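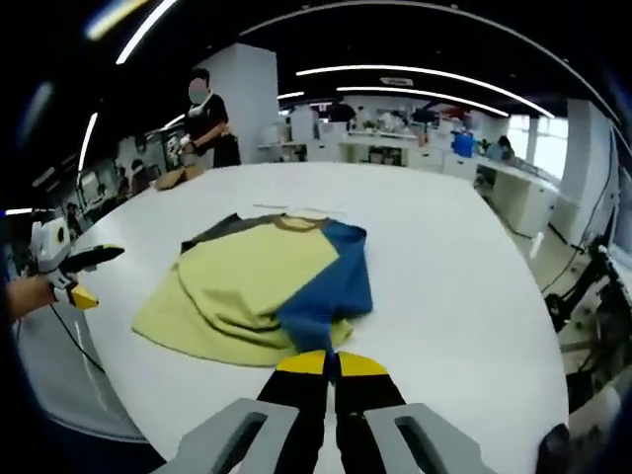
Re: Folding guide for the donated T-shirts

From: Ye-rin Yang
To: Brirulport clothing list

Hi all,

Replies to Aisyah's message are in between her paragraphs. I left out the part on parking.

Aisyah Ismail wrote:

> We have 700 T-shirts left to fold before the April handout. The ones
> that came from Gemton are all the same cut but the colors are mixed,
> and a lot of them have panels in two or three colors. People keep
> asking me whether to sort by body color or sleeve color. Can we
> please settle this?

Body color. If the main panel is yellow-green and there is royal blue on it somewhere, it goes in the yellow-green pile. The collar doesn't count either. I know the sleeves on some of them are the brighter part and catch your eye first, but the front of the shirt is what people see on the shelf once it is folded.

If you can't tell which color is the main one, lay the shirt flat with the front down and go by the back.

> Second thing. I was taught to fold in thirds over a board and Slaoui
> sent us a stack of boards, but half the table isn't using them. The
> piles come out different widths and they fall over in the crates.

The boards are fine for adult sizes. They are too wide for the kids' shirts, so those have been done by hand. Please use this for anything without a board:

1. Shake the shirt out once and lay it front down, collar away from you. Pull the sleeves out to the sides before you start. A shirt that comes out of the bag in a heap usually has one sleeve folded back across the body, and if you miss it you get a lump in the middle.

2. Smooth from the collar down to the hem with the flat of your hand. It does not need to be perfect.

3. Fold one side in to the middle of the back, then turn the sleeve back on itself so it lies along the fold. Same on the other side.

4. Bring the hem up to just below the collar, then fold in half again.

5. Turn it over. The collar should be centered at the top.

Stack them 20 high, collars all facing the same way. Higher than that and they lean.

> Third, the tags. There are little paper strips all over the table at
> the end of every shift and I can't tell which ones matter.

Plain white strips with nothing written on them can go in the trash. If there is a size on the strip, tuck it inside the collar before the last fold. Please check both sides. I went through the trash bag after the last shift and found nine with sizes on the back.

Loose strips with a size and no shirt near them go in the envelope taped to the end of the table. Don't guess which shirt they came from. We can measure the unlabeled ones later.

> Last one. Are we doing pants and sweaters at the same time or not?
> There was a tan sweater on the T-shirt table twice this week.

Not at the same time. Anything that isn't a T-shirt goes to the far end of the table, folded or not, and whoever is on the last shift takes it over to the Grirlow shelves. I would like to get the T-shirts finished first. The total from the intake sheet was 2,221 pieces, and the shirts are the only part that has a date on it.

A few things Aisyah didn't ask about:

Gloves are in the drawer under the sink. We are down to one box of 100, so please take one pair per shift. If you have a sensitivity to the powder, tell me and I will order the other kind.

Stained shirts go in the blue bin, even if the stain is small. Same for holes at the collar seam. Missing hem stitches are okay, put those in the mending bag.

The morning shift starts at 9:30 now. The door code is the same.

Aisyah, can you print the folding steps and tape them up at both ends of the table? I can bring tape.

Ye-rin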